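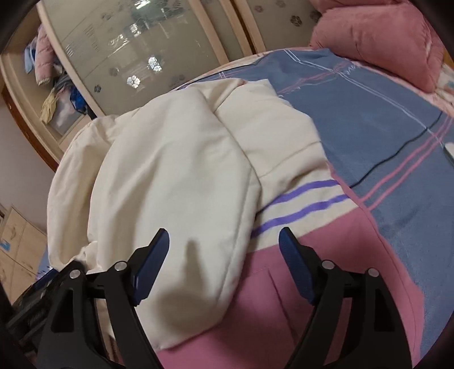 Duvet on the bed, plaid sheet under it, cream and pink along the near edge.

Oct 18, 2025
Codcombe, bedroom. Kumum folding notes, soft goods on a bed.

Purpose: get a fold sequence for mixed soft items that works on a mattress. The table sequence from January does not carry over. A mattress gives under the hand and the reference edges move.

Duvet first. Thick fill, cream-white. Folding it in half and then in half again leaves a stack that springs open on the fold side. Pressing from the fold toward the open edge, with the flat of the forearm, gets the air out in one pass. Pressing from the middle traps it in lumps. Thirds lengthwise, then a roll, is the better storage fold for the wardrobe shelf. Time for the roll was 4 minutes, most of it spent finding the corners.

The sheet is useful as a grid. The stripes give a straight line to square against, provided the sheet has been pulled tight at the foot end before anything goes on top. Pull it again after the duvet comes off.

Pink cloth next. Tape measure gave 67 by 63 inches, so close to square that it is easy to start on the wrong side. Mark the long side with a clip before folding.
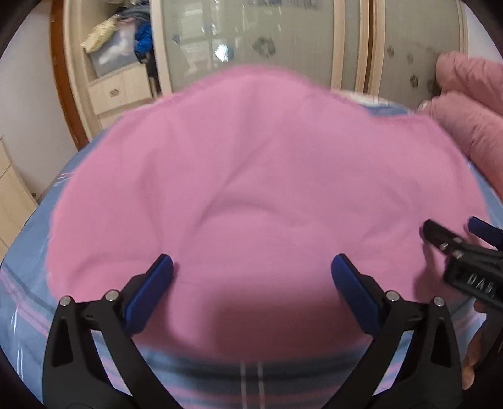

Photo: Kumum notebook, Codcombe

Spread the cloth fully before the first fold. A diagonal crease left in at this stage prints through every layer and cannot be smoothed out from the top. Work creases toward the nearest edge, then lift that edge and lay it down again. Dragging the cloth pulls the sheet along with it.

Begum fold card (half, half, thirds) gives a neat packet but puts the bulk at one end. The Zitis card (thirds, then half, then half) sits flatter in a stack. Using Zitis for all plain cloths from now on.

Jacket last. Cream-white, puffy, striped cuffs, snap front. Kitchen scale reads 1,262 g, nearly all of it body and lining by feel. 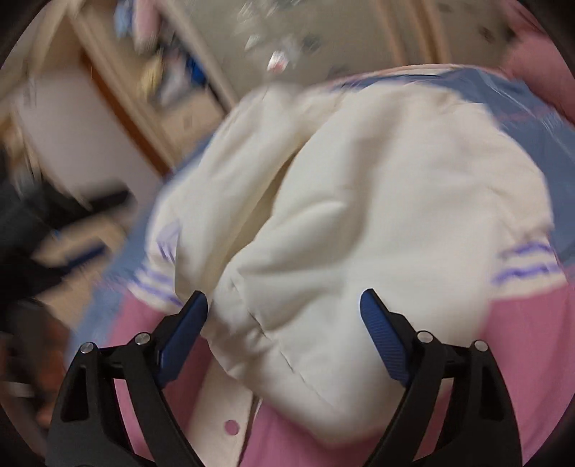
Close the snaps before folding. With the front open the two halves slide over each other and the hem never lines up. Lay it face down, sleeves straight across the back, cuffs at the opposite side seam. Fold the hem up to the collar once only. A second fold bulges at the snaps and leaves a ring in the fabric.

Cuffs make a good check. If the stripes on one cuff sit level with the stripes on the other, the body is square.

To do:
Repeat the duvet roll starting from the foot end.
Try the cloth on the bare mattress, no sheet.
Copy the Zitis order onto the inside of the wardrobe door.
Replace the clip, spring is weak.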